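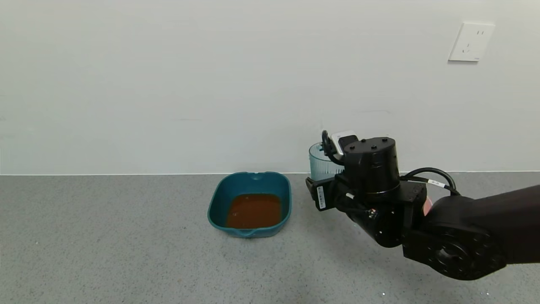
Ovura Rectangular Utility Basin with Two Pour Spouts
Cleaning and Maintenance > Basins, Tubs and Pails

Manufacturer: Ovura
Supplied by: Grurnico Institutional Supply
Color: Teal blue
Material: Plastic
Sold: Singly or in cartons

Overview

The Ovura Rectangular Utility Basin is an open plastic tub for floor-level work in schools, clinics, laboratories, laundries and public buildings. It is intended for mixing, soaking, rinsing and carrying small amounts of liquid, and for collecting used liquid until it can be taken to a sink or drain.

The basin has rounded corners and a slightly flared rim. A spout notch is formed in the rim on each of two opposite sides, so the user may pour from whichever side is closer to the drain. The model is supplied without a lid, handles or wheels.

Teal blue is the standard color and is held in stock throughout the year. Institutions that assign colors to departments may order other colors by the carton. Special colors are made to order and cannot be returned.

Uses

Customers have ordered the basin for the following purposes:

Rinsing mop heads, sponges and cloths
Soaking small parts and hand tools
Mixing water-based cleaning products
Catching liquid during plumbing and radiator work
Washing brushes after the use of water-based paint
Holding tea, plant dyes and other colored baths for classroom craft work

The basin is not approved for the storage or preparation of food or drink. It should not be used with solvents, fuels or strong acids. Where a cleaning product carries its own instructions for containers, those instructions take priority over anything on this page.

Placement

The basin should stand on a level, hard floor such as terrazzo, sealed concrete or sheet vinyl. On carpet it may tilt as it is filled. A position near a wall keeps it out of the main walkway, but staff should check first for power outlets, extension cords and floor sockets. Filling and emptying should be done well away from any electrical outlet, including those mounted on the wall above the work area.

A filled basin should not be left in a corridor, doorway or stair landing. In buildings open to the public, a wet floor sign must be set out for as long as the basin is in use.

Filling and Carrying

Leave a clear band of wall between the liquid and the rim. Grurnico recommends filling to no more than half the depth of the basin when it is to be carried, and to no more than two thirds when it will remain in place until the liquid is bailed or pumped out.

Lift from beneath the rim on both sides, with the spout notches facing toward and away from the body or to the left and right, as the user prefers. Two people should lift a full basin. The rim is not designed to hang from hooks or to carry the weight of the basin when full.

Pouring

Rest the underside of the basin on the edge of the sink before tipping. Tip slowly until the liquid reaches the notch, and hold that angle until the flow slows. Thick liquids and liquids containing grit should be stirred before pouring — sediment tends to settle in the rounded corners and will otherwise remain behind.

Care and Stains

Wash with warm water and mild detergent after each use, then dry with a soft cloth. Abrasive pads dull the surface and make later cleaning harder.

Tea, rust, clay and some dyes leave a reddish or brown film if allowed to stand. Most marks of this kind can be removed with a paste of baking soda and water, left in place for one hour and rinsed off. Older marks may need a second treatment. Slight discoloration does not affect the strength of the basin and is not covered by the warranty.

Basins may be stacked for storage once fully dry. Stacks should be kept out of direct sunlight and away from boilers and heaters.

Related Products

Lacroix Floor Mat, Ribbed. A washable mat placed under the basin on polished floors.

Rarberg Folding Stand. Raises the basin to counter height for seated or standing work. The stand is sold separately and must be locked open before the basin is placed on it.

Lacroix Strainer Insert. Rests inside the rim and holds back lint, leaves and grit. Please note that the insert covers both spout notches and must be removed before pouring.

Ordering

Single basins are available to all account holders. Contract pricing applies to orders of 500 or more, which may be divided among several delivery addresses within the same institution. Orders from stock are normally shipped in 3 working days. Special colors require a signed order form, and the delivery date is confirmed in writing when the form is accepted.

The factory closes for maintenance each July. Customers who need special colors for the start of the school year are advised to place their orders before the closure.

Warranty and Returns

The basin is covered for 2 years against cracking or splitting in normal use. The warranty does not extend to damage from heat, solvents, dropping or use as a step. Unused basins in standard teal blue may be returned in their original carton at the customer's expense.

Inquiries about contract supply should be addressed to Pejman Nikzad, Institutional Accounts, Grurnico Institutional Supply.

Page last revised January 21, 2020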